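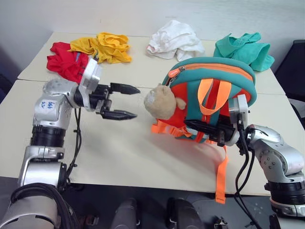 Wednesday
Aoife Ó Conaill

Thread on packing a small child's backpack for an overnight stay. Mostly about load order and clothing, with some remarks on plush toys as cargo. The destination is my brother's place in Clondholm, one night, one child, one bag.

Work on a table. The floor is fine for adult luggage. A small bag on the floor folds at the waist every time you let go of it, and you end up packing into a slot.

Two tables pushed together is better than one. Clothes go along the back, the bag stays at the front, and the middle is for folding. If there is a seam between the tables, check it before you leave. Hair clips go in there.

White tabletops are good for this. Dark socks show up, and so does lint. Pale socks do not, so pair those first and get them in.

Clothes for this trip: red, yellow, white, teal-green. One color each is deliberate. A four-year-old can be told "put on the yellow one" over the phone and my brother does not have to know which item is which.

They start crumpled. I take them out of the basket and put them along the back edge without folding anything. Folding happens one at a time, right before an item goes in. Clothes folded early get knocked over and folded again.

Method for soft tops: lay flat, sleeves in, fold in half lengthwise, then roll from the neck down. The roll should be as long as the bag is wide. If it is longer, fold in thirds lengthwise and start over.

Rolls go in standing up if the bag opens at the top. You can see every color from above and pull one without disturbing the others. Laid flat, the one you want is at the bottom.

Exception: the sleep clothes lie flat against the back panel. They act as padding and they are only needed once.

Tadhg Heffernan asked whether I use packing cubes. For a child's bag, no. The cube zipper adds a step that the child will skip, and an empty cube still takes up room. A Feritz mesh pouch for underwear and socks is as far as I go.

Capacity. Our spare bag is a Daly, listed at 5 liters. I tested it with dry rice and a measuring jug and got less than that in the main compartment, so the listed figure must include the front pocket. The front pocket is only usable if the main compartment is not full. The two share a wall.

Weight. The Daly loaded for one night came to 948 grams on the kitchen scale, no water bottle. A filled bottle changes this a lot. I carry the bottle.

Keep the bag upright while you load it. Tilt it a little so the opening faces the clothes and you can drop the rolls in without reaching over the front. Let go too early and the rolls lean, then slide under each other.

If the bag won't stay up by itself, put a hardcover book inside against the back panel. Pack against the book, then pull it out last. A picture book works and can also just stay in.

Straps. Tuck them under the bag or behind it during packing. A loose strap will find its way into the zipper, and on children's bags the zipper teeth are small and the slider bends.

Now the plush toy. It is the least dense item and takes up the most space, and it can't be left out. I have tried most positions.

Bottom: bad. It compresses under the rolls and then pushes them up against the zipper by the time you arrive. It is also the first thing requested.

Front pocket: only for very small ones. Anything with a round body bulges into the main compartment. See shared wall, earlier.

Top, face up, last item in: correct. It fills the gap between the rolls and the zipper and stops the rolls from shifting. Close the zipper from both ends toward the middle if you have two sliders, and keep fur or fabric clear of the teeth with a finger.

Keep the toy on the table near the bag while you work, clear of the clothes. Mixed in with the clothes it gets rolled up in something. I spent 20 minutes looking for a rabbit once that was inside a sweatshirt.

Vurkora sells a strap that clips a plush toy to the outside of a bag. I used it twice. The toy drags on the ground at that height. Their strap is well made and I now use it to hold an umbrella.

Shoes: worn. A second pair does not go in a child's bag. If a second pair is required, it goes in mine.

Toothbrush in a cap, in the pouch with the socks. Toothpaste at the destination. I asked first.

Unpacking instructions for the other end are one line in marker on an index card: yellow is for tomorrow, white is spare. The card goes on top of the toy.

A question came in about doing this with jackets. Jackets don't roll well, the lining slides. Fold in half, lay across the top of the rolls, and expect to lose the toy position. In cold months the jacket is worn anyway.

Another one, about bag color. I have no strong view. Bright is easier to find in a hallway full of coats. Two-tone is easier to describe to a bus driver.

Last measurement, for Tadhg: the rolls came out too tall for the Daly until I folded the hems up first. Fold the hem a hand's width before rolling and the zipper closes without pushing.

Bag is by the door. The red one stayed home, it had a juice stain I only saw when I flattened it out.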